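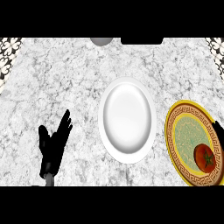
Letterboxing cost me most of March. The policy I train in Vinden takes a square input, the simulated camera gives a wide one, and my loader pads the difference with black at the top and bottom. That had worked for months on the old kitchen set. Then I switched on the new texture pack and the success rate on the tomato task went from fine to poor. The task is a simple one: pick the tomato off the patterned plate and put it on the plain white plate in the middle of the counter. The right hand does the picking, and at the start of an episode it can be almost out of view, with only a few black fingers showing past the rim.

6 min read

Home Notes Simulation Tools Archive

My first guess was the textures. Speckled marble, a Greek key border and scrolled black-and-white tiles in both far corners give a small vision encoder plenty to latch on to. I ran 40 episodes with the marble swapped for flat grey and everything else left alone. The result was slightly better, though not by enough to matter. I then did the same with a plain plate under the tomato and got much the same number.

The next guess was the hands. They render as nearly flat black, so with black padding below, a low wrist sits right up against a black band. I painted the padding mid-grey at test time, which made things far worse. I should have expected that, as the network had only ever seen black there.

What I had missed was in the config. Skemow, the script I use to turn recorded demonstrations into training files, has its own resize step. It pads too, but it rounds the height down to an even number and puts the spare row at the bottom. My loader puts it at the top. On the old set the sizes came out even and the two agreed. The new pack came with a slightly different camera height setting, so the training pictures and the live ones were now offset. The crop augmentation then ran before the padding in one path and after it in the other, and the offset grew to 7 pixels.

Seven pixels is a fair part of a tomato at this resolution. When I plotted the predicted grasp points they all sat on the same side of the fruit.

The fix was to delete the resize code from both places and call one function from Rikach, my shared utilities folder. I also added a test that pushes a checkerboard through both paths and compares the output exactly. It runs in under a second and should have been there from the start.

I retrained on the same 205 demonstrations with no other changes. Of 30 test episodes, two failed, both with the right hand starting well outside the view. I'm going to try a wider field of view for those before I collect anything new.

The checkerboard test is in the repo under tests/padding. It needs the current version of Skemow, as the older one doesn't expose the resize step.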